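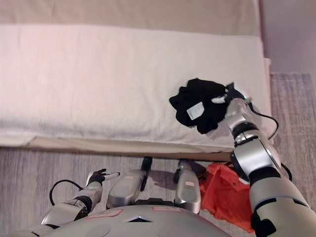

Room and Laundry Attendants, Tudberg Guesthouse

Tudberg is hiring two attendants to look after guest bedrooms and fold guest laundry. The work is part-time, 13 hours a week, starting in February. Shifts begin at 8 a.m.

What the job involves

Making beds with a sheet, duvet and runner. Laying a white terry towel across the foot end, flat and straight with the rail. Sorting guests' clothes on the towel, reading the care labels and folding each item before it goes back to the room. Dark clothes are handled one at a time. Dusting nightstands and vacuuming the rugs.

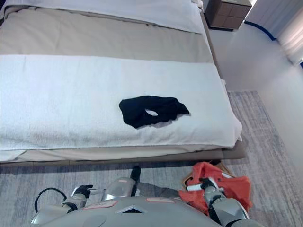 Towel at the foot of the bed, with one dark item still to fold.

What we ask for

You can lift 50 pounds and stand for most of a shift. You have worked in housekeeping, a laundry or home care, or you are willing to train for 3 days with Leonie Eder, our head of rooms. Training is paid. You speak enough English to read a room list and leave a note for the next shift.
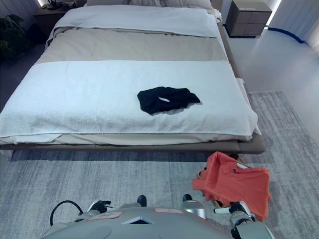 Photo: Gekov / Tudberg Guesthouse

The rooms have low upholstered beds, so expect a fair amount of bending. Work shirts are provided. Bring your own closed shoes with a non-slip sole.

How to apply

Send a short letter and one reference to Fatemeh Jafarzadeh at the front office, or drop them off any Monday before noon. Please say which mornings you can work.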